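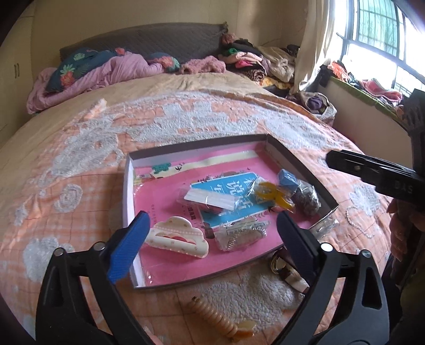 Figure 3. Sorting small hair accessories into a box lid on a bed, with two hand-held grippers.

3.2 Equipment budget

Most of the planning for the Niltari collection went into deciding how many hand-held grippers to buy and how many spare parts to keep with them. Household tasks such as the one in Figure 3 call for two grippers per operator, so we treated the pair as the unit of purchase. We planned for seven pairs: five in daily use, one on charge and one held back for repair.

Quotes were requested from Drunell and Warkach. Drunell was cheaper per pair but sold finger pads only as part of a full finger set. Warkach listed the pads separately, and this decided the matter. Thin plastic packets, hair clips and coiled ties have to be picked up near the tip of the finger, and we expected the pads to wear there first. We ordered 55 spare pads with the first batch and set aside money for a second order in November.

Task objects were costed on their own line. The small-item set came to 107 pieces, many of them in clear packaging. We left the packaging on where we could, as glossy plastic is common in homes and hard for cameras. Furniture and bedding were not bought. Sessions took place in lived-in rooms, and the budget covers a fee to each household instead.

Operator time was the largest cost. The plan allowed 242 hours, including set-up and travel between homes. Storage was rented from Riviere by the month and is listed under overheads in Table 2. Repairs done in house were charged as operator time, and only the parts appear under equipment.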